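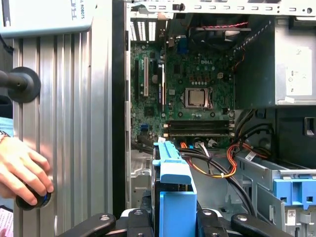

Guides > End effectors > Selection and testing

How to compare two gripper finger sets on a drive removal task

Drive removal from a desktop tower is a good test for gripper fingers. The carrier is light, the clearances are small, and there is cabling on more than one side of the approach. The procedure below compares two finger sets on one arm, with the wrist camera left in place. It was written for the Bellville bench, where the sets under test were the Hondance short plate and the Tulik long plate, both driven from a Koubek controller. Other sets can be substituted if they share a bolt pattern.

What you need

An arm with a parallel gripper and wrist camera
Two finger sets and their bolts
A torque driver
A tower with the side panel off and the power cord disconnected
A drive in a plastic carrier
A log sheet with columns for set, trial, approach angle, result and contact

Step 1. Fix the tower

Clamp the chassis so it cannot shift when the carrier is pulled. A tower that moves will hide a bad grip by following the fingers. Tie back any cable that crosses the approach path and do not touch the cables again until both sets have been run. Mark the chassis position on the bench with tape.

Step 2. Mount the first set

Bolt the fingers on finger-tight, close the gripper on a flat gauge, then torque. If you torque with the jaws open, the plates can settle out of parallel and the tips will meet on one corner. Check the tip opening at full travel and write it down. Our short plates opened to 30 mm.

Step 3. Set the camera exposure

Lock exposure and white balance before recording anything. Bare metal near the drive bay reflects strongly, and automatic exposure will darken the fingers until the tips cannot be separated from the carrier. Set exposure on the finger tips and let the metal clip. 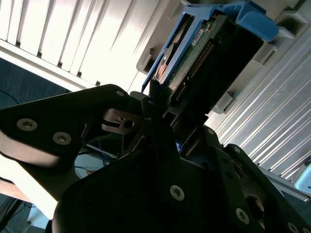 With exposure locked, move to the pre-grasp pose and check that both tips and the edge of the carrier are in view. If one tip is hidden, change the wrist rotation in small steps. Do not tilt the camera on its mount, or the hand-eye calibration has to be repeated.

Step 4. Teach the approach

Teach three poses: clear of the chassis, pre-grasp and grasp. Keep the last move linear and slow. The distance from pre-grasp to grasp should be the same for both sets, measured from the tip and not from the flange. We used 19 mm. Enter the new tool center point in the controller each time the fingers are changed. Skipping this is the most common cause of a false result, and it always favors whichever set was mounted first.

Step 5. Run the trials

Run 14 trials per set. Reseat the carrier by hand between trials. Score each one as follows:

Clean: carrier leaves the bay and stays in the grip to the place pose
Slip: carrier moves in the grip but is not dropped
Fail: carrier is dropped, or not released from the bay

Record any contact with the chassis or cables separately from the score. A clean trial with contact is still clean, but the contact matters when you choose a set.

Step 6. Swap and repeat

Remove the first set, mount the second as in Step 2, update the tool center point and run the same number of trials. Do not change grip force between sets. If one set needs more force to hold at all, finish the run at the common force, then run a second series and label it.

Reading the results

Look at slips before fails. Fails tend to come from a bad pose and can often be taught out. Slips come from the contact surface and will still be there after reteaching. In our runs the long plates had 3 slips and the short plates had none, but the short plates touched the chassis more often. 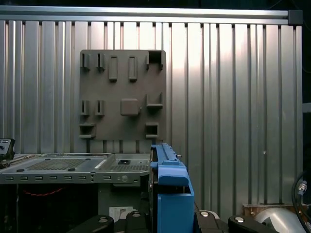 Divya Lobo commented that the order of the sets should be alternated in blocks, with each set mounted twice, since carrier latches loosen with use and the second set gets an easier pull. She also asked for the grip force to be logged at the moment of release from the bay, as the commanded value says little about what the fingers were holding.

Both changes are compatible with the steps above. For alternating blocks, split each run into two halves of seven trials and repeat Step 2 in full at every swap.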